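Building Systems Bulletin
December 13, 2021

Hot water recirculation: results of the August rebalancing at Pretia

Residents and tenants of the Pretia building have asked for a written account of the work done on the domestic hot water loop. The summary below covers the original fault, the changes made, and the settings now in force. The drawings are available at the building office.

The building is served by one central plant in the basement, with a supply main rising through the core and four return risers. Total pipe length in the loop, supply and return together, is 2267 feet. The circulator is a Vokard fixed-speed unit installed with the original plant. It is sized correctly for the heat loss of the loop and was not the source of the complaints.

The complaints fell into two groups. Units on the north riser reported waits of several minutes for hot water in the morning. Units on the riser closest to the plant reported no wait, but had noise in the walls at night. Both conditions have the same cause. Water takes the path of least resistance, and the short riser was carrying most of the return flow. Velocity in that pipe was high enough to produce noise and, over a long period, to wear the copper at the elbows. The north riser, the longest of the four, was receiving very little flow and its return temperature had dropped to 105 degrees.

A return temperature that low is a comfort problem and also a water quality problem. Legionella grows well in warm, slow water, and our target is to keep every part of the loop above 120 degrees at all times. The storage tank is held at 140 and a mixing valve tempers the supply before it leaves the plant room.

The manual balancing valves at the foot of each riser had been left fully open, probably since a repair some years ago. Two of them could no longer be turned. Ngubane, the mechanical contractor, replaced all four with thermostatic balancing valves made by Reteno. A valve of this kind closes gradually as the return water warms and opens as it cools, so flow is pushed toward whichever riser needs it. Each is set to 124 degrees. The check valve on the short riser was replaced at the same time because its spring had failed.

The loop was drained for the work and refilled in sections. Air trapped at the top of the north riser delayed the restart by a day and was bled off through the vent in the roof hatch. Units on the upper floors may have had cloudy water during that period. The cloudiness was fine air bubbles and cleared on standing. 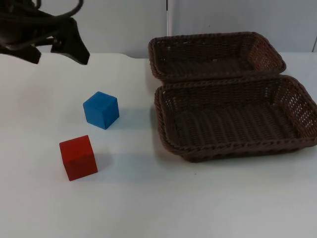
Return temperatures have been logged at all four risers since the restart. The north riser now runs between 122 and 125 degrees, and the spread between the warmest and coolest returns is three degrees. No further reports of pipe noise have been received. Gas use for water heating over the first full billing period was 556 therms, slightly higher than the period before. A small rise was expected, as the whole loop is now hot and loses more heat through the pipe walls.

The remaining item is insulation. Nearly 14 percent of the return piping is bare, mostly in the ceiling of the storage corridor. Ngubane has priced one-inch fiberglass with a sealed jacket for these runs. The storage corridor will need to be clear along the east wall while it is fitted, and notice will be posted on the locker doors beforehand.

Valve settings should not be changed by anyone other than the contractor. Slow hot water at a single faucet, with other fixtures in the unit working normally, is usually a clogged aerator or a worn cartridge and should be reported as a unit repair.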